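4 min read
Print this page | E-mail this page

Sondoneck Countertop Oven Guide
Section 11: Warming filled and topped rolls

I wrote this section after a whole August of eating rolls for lunch, so the settings are the ones I use at home. If your oven is brand new, go back and do the first burn-off before you put any food in it.

1. Slide the rack into the middle slot. The top slot is too close to the element for anything with a topping on it.

2. Turn the dial to Warm and wait for the light to go out. Mine takes almost 11 minutes from a cold kitchen, but yours may be quicker.

3. Put the roll straight on the rack, topping side up. If it's a cheesy one, slip the little tray underneath (I skipped this once and spent the evening scraping).

4. Give it five minutes, then press the crust lightly with the back of a spoon. You want a bit of crackle. If it's still soft, give it two more.

Caution: Don't use your dinner plates in the oven, even on Warm. Move the roll to a plate with tongs once it's done, and keep your sleeves off the door — it stays hot for ages.

Now for the plate, which matters more than I expected! A flat board lets the roll skid around when you're cutting it, and the crumbs go everywhere.
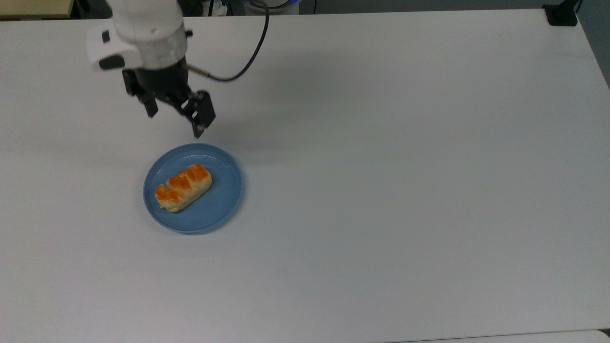 I like a round plate with a raised rim, and I lay a long roll across it at a slant so both ends stay inside. Blue is my favorite under anything orange or golden, but that's just me being fussy.

5. Let the roll sit for three minutes before you cut. Follow the scored lines if it has them and you'll get nice even pieces.

6. Use a bread knife and short strokes. Pressing down squashes the middle and pushes the topping off the sides.

Note: Leftover pieces can be warmed once more, same setting, for half the time. After that I turn them into croutons.

7. Switch the dial to Off, unplug the oven, and wait until it's cool before you pull out the crumb tray.

Related items
Sondoneck crumb tray, model 3000
Vadgate bread knife care
McAlister oven rack: which slot to use
Zumo tongs, cleaning and storage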